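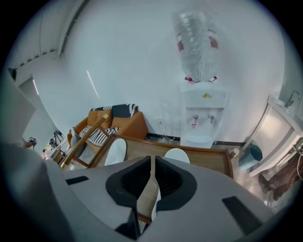 Slide 1. The waiting corner, with sofa, table and water.

Good morning. My talk is for people who must keep a shared room nice every day. I have 10 minutes, so I speak only about one corner.

Start with the sofa. Fold nothing. Put the striped throw over the back and let it fall to the seat. 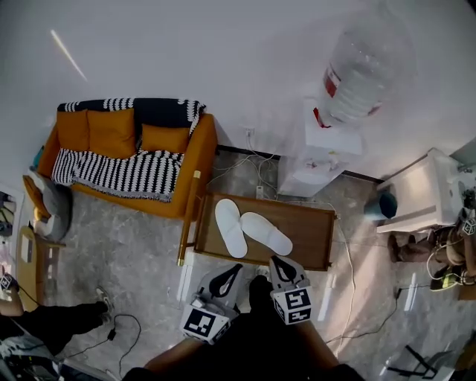 The slippers get their place before the guests arrive. In our house at Datov we keep them in pairs, and a pair must never be split - one lost slipper makes the other one useless.

Next slide: cushions.

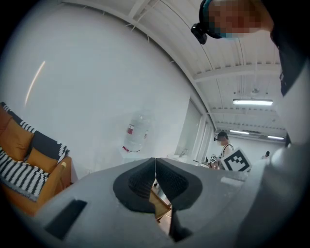 By Rajeshwari Mudaliar
Aug 3, 2018

Orange cushions go against the backrest. I give each one a small push with the hand and leave it. (Pause. Ask who does it in another way.)

Then the water. Check the jug in the morning and again after lunch.

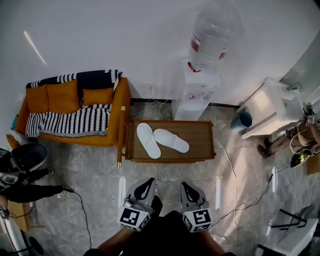

Rajeshwari Mudaliar
Housekeeping trainer, Losum

Last point is the cables. Keep them near the wall and away from feet. Bhavana Kaimal has the checklist, 2 pages, please take one at the door.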